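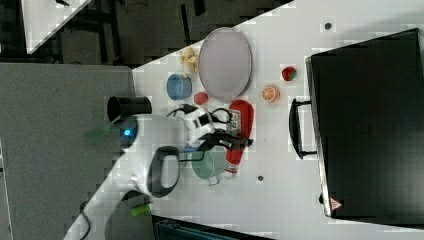 Plilldale Robotics Board > Methods and Results > Does relabeling old demos help, or did we just want it to?

mkatene
Posted 2024-07-08

Write-up is going around, so I'd rather have the argument where I can see it.

Short version. We had 3,116 teleoperated demos on the toy kitchen table, all with instructions typed at the time by whoever was driving. The instructions were bad. "Put thing in thing" was a popular one. We rewrote every one of them after watching the episode, naming the object and where it ended up, and trained the same policy from scratch on both versions. Same network, same overhead and wrist cameras, same everything except the words.

Then 162 rollouts, split evenly between the old labels and the new ones. The relabeled policy goes for the right object far more often. It is no better at picking it up. So we have taught the arm to read and it still has butterfingers.

Each rollout gets cut at 999 steps, because somebody at Clitness set it that way years ago and changing it breaks the logger.

zwahlen_b

Nice result, wrong title. You changed the wording and you also had a human watch every episode. Did any get thrown out along the way? If you dropped the ugly ones, that's filtering, and we already know filtering works.

mkatene

None dropped. I wanted to. There's a run of Kaufmann's where the gripper spends the whole episode thinking about a strawberry, and it's still in there, under the label "approach the strawberry."

nadja.g

What does the table look like at the start of a trial? If the distractors are off in a corner, "right object" doesn't mean much.

mkatene

Judge for yourself. Strawberry and orange slice next to each other, red thing tucked in by the blue bowl, arm parked over a good part of the plate. From overhead the robot blocks its own view, and I count that as realism.

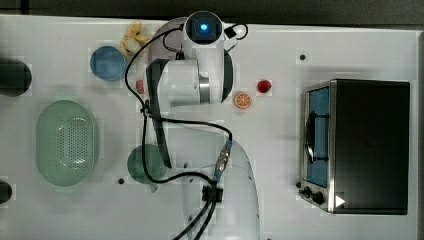

Re: Does relabeling old demos help (the wrist camera again)

obarasa

I'm going to be tiresome about this. If the overhead view is that blocked, your policy is finding things with the wrist camera, and then the wording only matters for the first few seconds, while it picks a direction. I'd like to see the split with the wrist camera off.

zwahlen_b

Seconded. Also you own a ketchup bottle with the word KETCHUP on it. Are we sure nothing upstream is reading the label?

mkatene

The vision encoder was pretrained on half the internet, so I wouldn't swear to it. In the close views the bottle is mostly what it gets to see, and the writing is large.

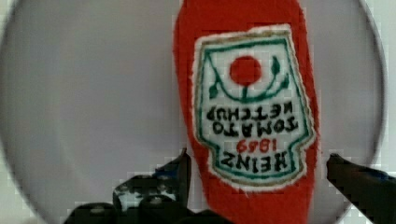
I doubt it matters much, though, when the text is upside down and the thing is fuzzy. The bottle did no better than the orange slice in the breakdown, and the orange slice has no writing on it at all.

c_manalastas

Disagree with Obadia. We ran the wrist camera ablation on Soda last September, and the arm hovered over the table until time ran out, whatever you typed. You'd be comparing two kinds of nothing.

obarasa

Two kinds of nothing is a result. Hovering over the correct nothing would count in Maxine's favor.

mkatene

Fine. I'll run it with the wrist camera off, score which object it hovers nearest, and post the table here. Benedikt can pick the title.

zwahlen_b

"Put thing in thing."

nadja.g

Can you shuffle the layouts between the two policies this time? Section 4 reads like all the old-label trials went first.

mkatene

They did. Yes. Will shuffle.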